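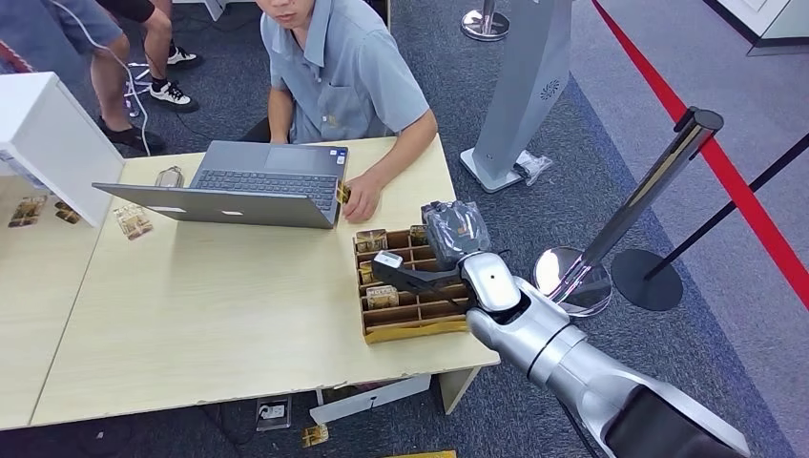 At the table with the laptop open.

Bases and the towns next to them

I finished the Astulcombe book last night. It took me most of August and then a long gap before I picked it up again. The subject is what happens to a small port when a foreign navy leases half of it, and most of it is about rent, water and jobs. There is very little about strategy.

The lease in the book runs 20 years. The base at Orkasix brought in 3,000 sailors and hired 300 people from the town, mostly for kitchens and cleaning. Rents doubled. Fishing inside the line was banned, and 800 households had to buy fish they used to catch. 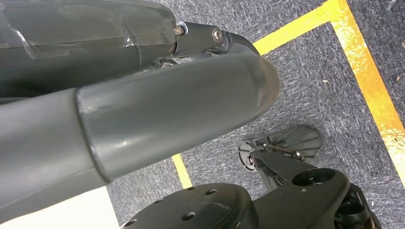 Keskinen wrote in to say that I was too easy on the local government, which signed the lease before the town had read it, and that the same thing went on at Ituvo with a smaller base and a longer lease. I agree on the first part. I don't know enough about Ituvo.

What I keep going back to is the chapter on the fuel leak. The treaty gave the town no court to go to, so people wrote letters for years and got form replies. 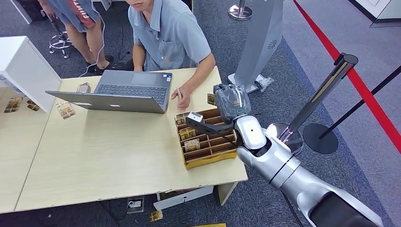

What I'm reading next

A short history of the peace camps outside the Orkasix fence. The library had one copy and it's due back soon.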